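Hand tasks to order: the Holmgren drawer set

Holmgren now offers its drawer task as a bookable service. Tundon had the first slot.
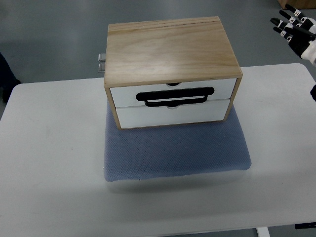 What you get

You pay for 100 runs on a two-drawer cabinet with a bar handle. The fee is 900 euros and results come back in six days.
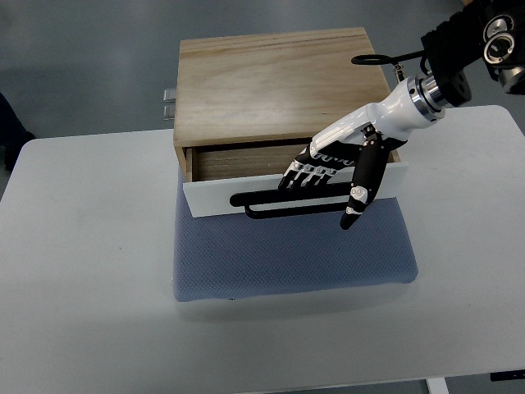
Hedvig Strand
Reviews editor, Hernau

The handle suits a four-fingered grip – the fingers hook in behind the bar.

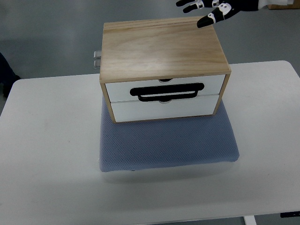 I would like a choice of cabinets, and that is planned for May.

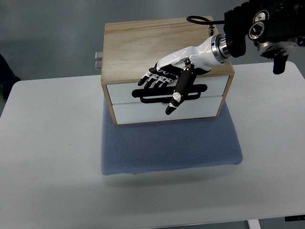

Booking

Write to Holmgren, quoting Grarkudano.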